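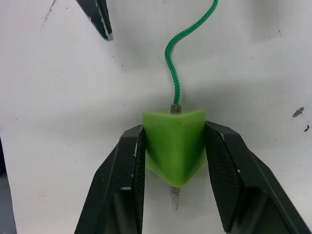

Figure 6. Green wedge held above a white work surface.

6.2 Leveling the Cabinet

Complete this section before connecting the Drusa 95 dehumidifier to the power supply.

1. Place the cabinet on a firm floor, at least 6 inches from any wall.
2. Set a spirit level on the top panel, front to back.
3. Turn each foot clockwise to raise that corner.
4. Repeat the check from side to side.
5. Tighten the locknuts by hand, then a quarter turn with the wrench.

Note: On carpet, check the level again after one week of use.

CAUTION: Do not tilt the cabinet with water in the tank. Empty the tank first, as described in Section 4.

Replacement feet may be ordered from Etarcombe Parts Service under part number 2530.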